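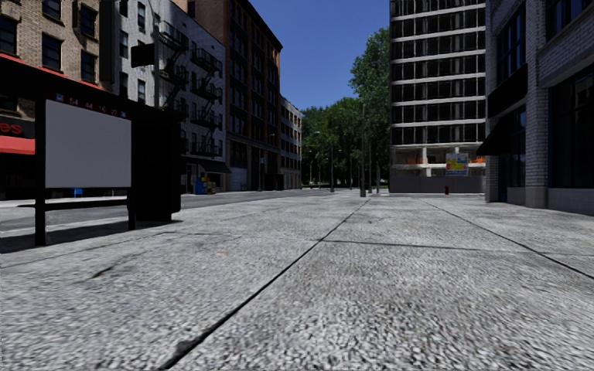

Passeio largo em lajes de betão, com árvores ao fundo. Imagem gerada por computador.

COMUNICADO DE IMPRENSA
5 de fevereiro de 2019

Editora Filtberg lança coleção de leitura e ortografia para o 1.º ciclo

Já disponível. Coleção Pranunar, 4 volumes, um por ano de escolaridade. Leitura, ortografia, vocabulário – tudo no mesmo livro, sem caderno de fichas à parte.

São 393 exercícios no total, com soluções no fim de cada volume. Textos curtos, originais, escritos de propósito para a coleção. Letra grande nos dois primeiros anos.
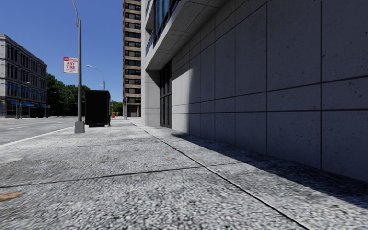
A autora, Setsuko Kinoshita, deu aulas durante 11 anos antes de passar à edição. "Queria um livro que a criança conseguise abrir sozinha, em casa, e perceber logo o que fazer", explica. Os ditados vêm gravados, acesso por código na contracapa.

Ilustrações do ateliê Sugawara. Impressão a cores, capa mole, formato A4.

Para escolas – oferta de 400 exemplares do volume 1, por ordem de chegada dos pedidos. Um exemplar por professor. Pedidos por escrito, com nome da escola e ano que leciona.

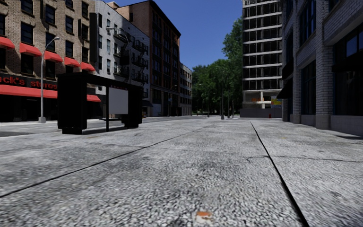 O guia do professor sai em abril, só em versão digital. Inclui planificação por período e grelhas de avaliação. Gratuito para quem adoptar a coleção.

Distribuição: Bataddale. Venda em livrarias e no site da editora, volumes avulso ou conjunto completo. Exemplares para imprensa e pedidos de entrevista á autora: gabinete de comunicação da Filtberg.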